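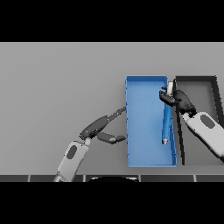 Search this forum Go Advanced search

Can a machine tidy up yet? Household and small workshop
Print this thread E-mail to a friend

liepina_bench
09/03/2022

Good evening to all. I ask this because my brother-in-law and I had a long discussion in February and we did not finish it. He says that in 7 years every small workshop will have a machine which puts things back in their trays at the end of the day. I say no. I have a repair shop with one bench and I lose a lot of time with sorting, so I would be happy if he is right.

My question is simple. Has anyone here seen a machine do this kind of work, not in a film, and would you leave it alone with your things?

hvac_narayanan

I am working with packing lines since many years, at Pamex, so perhaps I am too strict. Taking one long thing and holding it upright over a tray is possible now. I have seen it with hands that have fingers, and also with simple suction. What I have not seen is the same machine doing it when the tray has been moved a little by somebody's elbow and the next piece is lying under a rag.

On our line we had 3617 stops in one year. Most of them were short, but a person had to walk there each time. In a home, who will walk there? You.
Narayanan Bangera

Trululeck

I do not agree with Narayanan. A packing line is the wrong comparison, it must be fast. At home I do not care if it takes the whole night to put my pens and screwdrivers in the right box. Slow is fine for me. My dishwasher needs three hours and I have never complained.

The picture with the two trays is a simulation, and I find this the interesting part. The machine can practise there as long as you like and nothing gets broken.

mogens_b

The simulation is also the weak part, if I may say so. Look at the table in it. It is one plain grey colour, without a scratch, and there is no dust and no coffee ring. My own bench has a burn mark and a slope to the left. I would like to see the same work with my bench before I believe anything.

And one hand is holding the blue cylinder over the tray while the other hand is open beside it. I would use my second hand to keep the tray steady. Perhaps it does this at another moment – I can't tell from one picture.
Mogens Bech

Trululeck

Mogens, people learn to drive on an empty car park. It doesn't mean they will never drive in town.

mogens_b

Agreed, but the driving teacher does not sell you the car on the same day.

hvac_narayanan

Trululeck, about slow being fine. It is fine when the work is correct in the morning. If I find a half of the screws in the wrong box, I must check all of them, and then I would prefer to do it by myself from the beginning. Checking is the expensive part. We learned this at work and it was not cheap.

liepina_bench

Thank you, this is useful. May I ask about money also? I got an offer from a firm named Holus for a small arm with a simple gripper, 2058 euros, without installation. It would only take finished parts from one tray and put them in another one. It has no fingers. Is this already what you would call a chore?

hvac_narayanan

Yes, and this one I would consider. Same part, same tray, same place. Screw the trays down to the bench. Ask them what happens when the tray is empty, and ask to see it with your own parts, not with theirs.

Trululeck

For me it is a bit boring compared with two real hands, but I would also take it. Please write here if you buy it.

mogens_b

I would wait. For that money you can have a student for the Saturdays – and he can sweep the floor as well. My wife reads this over my shoulder and says that I can sweep the floor as well.

liepina_bench

I have asked them for a visit with my own parts. They want 3 of each kind and the trays. My brother-in-law wants to come too, so it will be a long visit.

Print this thread E-mail to a friend
Contact us | Copyright Liepiņa Workshop Forum | Back to top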